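Section 4: Setting up the washing-up station

4.1 Before you start

This section covers sorting and storing the loose items used at the Zistley washing-up station: the pump soap bottles, the dish brushes and the sponges. It assumes that the worktable has been assembled and levelled as set out in Section 3. For sink fittings and drainage, see Section 6.

You will need:

The orange, blue and yellow bins
Filled pump soap bottles
Dish brushes
Sponges
A clean, dry cloth

The bins are not interchangeable in this layout. Orange is for soap, blue is for brushes and yellow is for sponges. 

4.2 Placing the bins

1. Clear all loose items to the front half of the table. Do not stack them.

2. Wipe the back half of the table and let it dry. Bins placed on a wet surface will creep when a bottle is pumped.

3. Place the orange bin near the back of the table.

4. Place the blue bin to the right of the orange bin, with the long sides parallel. A narrow gap between the two is acceptable.

5. Place the yellow bin in front of them, centred on the table.

Note: If the station is fitted with the Wei splash panel, leave 70 mm clear between the panel and the backs of the bins. The panel cannot be lifted out otherwise.

4.3 Loading the soap bottles

6. Check that each pump is screwed down fully. Tighten by hand only.

7. Wipe the outside of each bottle, paying attention to the neck. Soap dried on the neck is the usual cause of a bottle sticking to the bin.

8. Stand the bottles in the orange bin, beginning with the back row. Hold each bottle by the body. Do not lift it by the pump.

9. Turn the nozzles so that they do not overhang the blue bin.

Caution: A bottle left on its side may leak through the pump even when the pump is locked. Stand it upright before handling anything else. If soap has reached the table, wipe it up before moving the bins.

Bottles should be filled to no more than 65 mm below the neck. Overfilled bottles drip when the pump is refitted. Refill away from the station, and never with the bottle standing in the bin.

4.4 Loading the brushes

10. Pick up each brush by the handle and shake off any loose water over the sink.

11. Stand the brushes in the blue bin with the heads uppermost, filling from the back.

12. Let the handles lean together if they need to. Do not force a brush upright by wedging it between two others, as this bends the bristles.

13. A brush that will not stand may be rested near the front of the bin with its head clear of the rest.
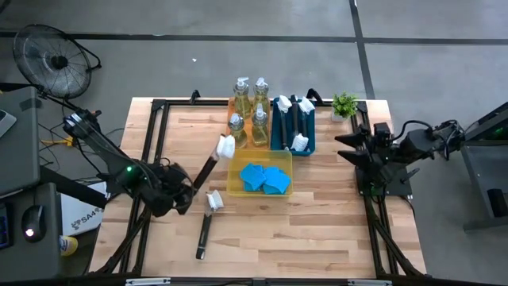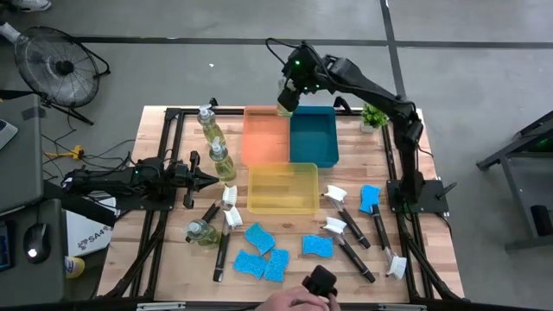

Bins, pump soap bottles and dish brushes at the worktable.

4.5 Loading the sponges

14. Squeeze out each sponge and check both faces for food residue. Rinse again if needed.

15. Place the sponges in the yellow bin on their long edges, with the wavy sides facing the same way. Air must be able to pass between them.

16. Do not press down on the sponges to make room. If the bin is full, keep the remainder in the dry store.

Note: Sponges and brushes must not share a bin, even for a short time. Wet bristles will mark the sponges, and the sponges hold water against the brush handles.

4.6 Final check

17. Confirm that nothing is left on the front half of the table.

18. Press each pump once with a cloth held under the nozzle. If no soap comes out after 6 presses, remove the pump and rinse the tube in warm water.

19. Move any potted plant or other ornament to a back corner, clear of the bins.

4.7 Care and replacement

Empty and wash all the bins at the end of each day. Use warm water and a soft cloth — scouring pads will cloud the plastic. Dry the bins before reloading them.

Replace sponges when the edges begin to tear, and brushes when the bristles splay beyond the rim of the head. Spare pumps are supplied in packs of 2 and can be ordered under the Veltano parts list at the back of this manual. Quote the bottle size when ordering, as the tubes are cut to length.

Corrections to this section should be sent to Stamatia Stamatopoulos, Technical Publications. Last revised February.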